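List Archive | Threads | Authors | Search | Help

Re: Change to the household textile collection in Bunadstead
Orvokki Huttunen, 4/18/24
3 replies | 0 shares

Dear members of the list,

Thank you for the questions received since the last notice. I am replying to the one below on behalf of the collections office, as several households have raised the same point.

> The January notice said that bags left at the Natel depot
> would no longer be sorted on site. Does this also apply to
> bedding and curtains, or only to clothing? Our building has
> a large amount of both and we would like to plan ahead.
> Butkienė

The change applies to all textiles, including bedding and curtains. Bags accepted at Natel are now taken unopened to the Sosa building, where they are weighed and sorted. In the first quarter the office received 1,632 bags by this route, of which 237 had to be set aside for moisture damage. Residents are asked to tie each bag firmly and to keep it indoors until the day of delivery.
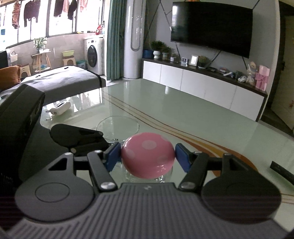
Buildings that expect to bring more than 13 bags at one time should write to the office first so that a delivery hour can be assigned. The receiving room at Sosa holds 800 bags, and large deliveries without an appointment may be turned away when it is full. Pillows and quilts are accepted if clean. Carpets and mattresses remain the responsibility of the bulky waste service.

The revised delivery hours will be sent to this list once they have been approved.

Respectfully,
Orvokki Huttunen
Collections Office, Bunadstead

Previous message | Next message | Reply to list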